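Edska Opens Second Station for Teaching Robots by Remote Control

Edska has opened a second work station where operators teach robot arms everyday table jobs by remote control. The station began taking sessions in January.

An operator guides the arms through a task from start to finish while cameras and joint sensors record each movement.

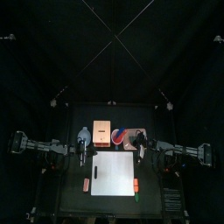 The company has logged 872 demonstrations so far, 400 of them on writing and wiping. Eyerusalem Alemneh, who runs the sessions, said new operators need a few days of practice before their recordings are kept.

"Slow and steady runs are the ones we can use," she said.

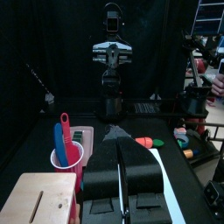

A red cup with two spatulas, seen from one arm's wrist camera.

Edska plans to add kitchen tasks next.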